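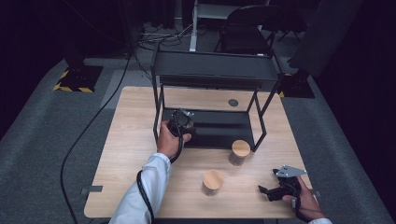 The robotics club at Limdale Community College has one rule posted on its door, and it concerns soup. Everything else is up for debate, and on the evening I visited the debate was about where to put a jar.

The club had signed up for the Ruswood Shelf Challenge, a student competition with an appealingly dull premise. Teams must teach a robot to tidy. There are no flamethrowers and no arena. There is a rack with two levels, there are some jars with lids, and there is a judge with a clipboard who has presumably made peace with the choices that led here. Each team gets seven minutes.

What surprised me is how little of the work involves a robot. The students spend most of their evenings doing the chore themselves, one black gripper in each hand, so that there's a record of how it ought to go. You pick up a jar with pinchers instead of fingers, you set it on the shelf, you take it off the shelf, and you do it again. By June the club had logged 431 of these runs, of which a sophomore described 39 as "pretty."

She let me try. I have been putting jars on shelves for most of my adult life and would have called myself competent. 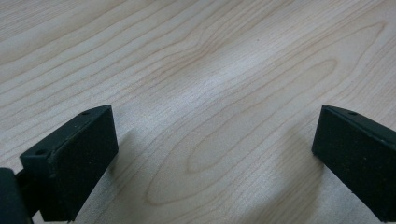

Story by the Wungate Review staff
June 25, 2026

The first thing you learn is that your hands are now several inches farther away than you left them. The second is that the pads are flat, and jars are round, and the two shapes have never been introduced. Squeeze off center and the jar turns toward you like a guest who has heard its name. I got one onto the lower tier on my fourth attempt. A young man in the corner typed something, and I chose not to ask.

Between runs, the approved method is to open the grippers over a bare stretch of table and hold still for a moment. The students call this "the breath." It gives the software a clean place to start and gives the operator a chance to study the wood grain, on which several members now hold strong opinions. One sees a canoe. Another sees an onion, and the two of them no longer discuss it.

The club runs on a small grant from the Tomaszewski Fund, which paid for parts and, under a generous reading of the word "equipment," a waffle iron. Most of the members are not engineering majors. There's a nursing student, two accountants in training, and a music major who joined because the flyer said there would be snacks. She turned out to have the steadiest wrists in the building and is now in charge of anything with a lid.

Their arguments are wonderful. I sat through more than 39 minutes on whether a jar that ends up on the shelf facing a slightly different way has been "put away" or merely "relocated." The rule book is silent on this. A message was sent to Ruswood. Ruswood replied with a thumbs-up, and both sides claimed it.
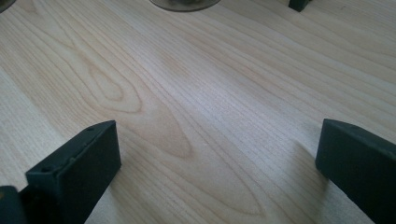
What Happens in September

The challenge is held in the Ruswood gym, which the team has visited once and considers too bright. Four students will make the trip. They'll bring their own table, having concluded that a strange table is not worth the risk, and they're still working out whose car it fits in.

I asked what they expected the robot to do on the day. The nursing student thought it would manage two jars. The accountants had a spreadsheet that said three. The music major said she would be happy if it picked one up and put it down gently, and then she went back to her place at the table and started another run.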